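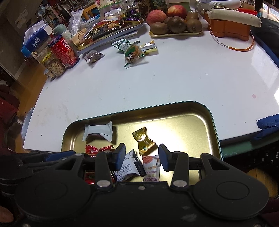

The Quiet Engineering of the Candy Wrapper

A hard candy left on a plate in a humid kitchen will be sticky by evening. The same candy in a sealed wrapper can sit in a warehouse for a year and still come out with a dry surface. The difference is a few hundredths of a millimeter of material, and choosing that material takes up most of Torben Albers's working week.

Albers runs the packaging laboratory at Hagedorn, a confectionery maker in Iltmont with 55 products in its catalog. His room is on the ground floor, next to the boiling kettles, and holds four climate cabinets, a tensile tester and a bench of heat sealers. Samples go into the cabinets on Friday and are weighed again a week later. Any gain in weight is water.

Boiled sugar is a glass in the physical sense. The syrup is cooked until very little water remains, then cooled fast enough that the sugar molecules have no time to line up as crystals. The result is clear, brittle and unstable. Water from the air dissolves into the surface layer, the layer softens, and the molecules become free to move. First the candy turns tacky. Later the surface can crystallize and go cloudy, a fault known in the trade as graining.

Chocolate fails in other ways. It takes up odors from its surroundings, its fats oxidize in light, and changes in temperature bring a pale bloom of fat to the surface. A wrapper can do a good deal about the first two and very little about the third. Caramel and other soft centers have the opposite problem to hard candy in dry climates, where they lose water and become tough.

No single material handles all of this well. Waxed paper folds neatly and tears easily, but it slows moisture only a little. Aluminum foil, if it is thick enough to be free of pinholes, stops water vapor, oxygen and light almost completely. It also holds a crease, so it can be pressed around an irregular shape without glue. Its weakness is mechanical. Thin foil tears at corners, and each fold is a place where a crack may open.

Plastic film with a vapor-deposited metal coating sits between the two. The coating is far thinner than any rolled foil, and the film beneath it carries the load. To a customer it looks much the same. On the packing line it behaves differently, and a machine set for foil generally has to be adjusted before it will run film.

The closure matters as much as the sheet. There are three common types. A twist wrap is held by friction and by the stiffness of the material. It is cheap, quick and not airtight. A fold wrap is tucked under the piece and sometimes fixed with a spot of wax. A flow wrap is formed from a continuous web into a tube, sealed along its length, then crimped and cut between pieces.

Crimped ends are where Albers finds most of his leaks. The sealing jaws have to deliver heat, pressure and time in the right proportion, and a change in any one of them shows up as a channel through the seal. His test is an old one. A sealed pack is submerged in a water chamber, the air above it is drawn down, and the operator watches for bubbles. In the January audit the laboratory tested 2,417 packs. Roughly 1,000 of them came from a single line, Skistlow, whose lower jaw had worn unevenly on one side.

"The seal looked perfect," Albers says. "You could pull on it and it held. Strength and tightness are separate measurements, and the line was only checking strength."

The next change will be in the material. Laminates of film and metal are difficult to recycle because their layers cannot be separated at reasonable cost. Kekeli Bonsu, a materials engineer at the film supplier Prerkska, is working on coated papers that fold like waxed paper and seal like film. Her current version uses 2 coatings, one to block vapor and one to form the seal.

In flat sheets it performs well. Creasing is harder. Paper fibers bend sharply at a fold and the barrier coating on top of them can fracture, so a sheet that passes on Monday's test rig may leak once it has been through a wrapping machine. Bonsu now creases every sample by hand before measuring it. The figures are worse than they used to be, and she considers them more useful.

Hagedorn plans to try the paper first on its peppermints, which sell quickly and spend little time on the shelf. The caramels will stay in film for now.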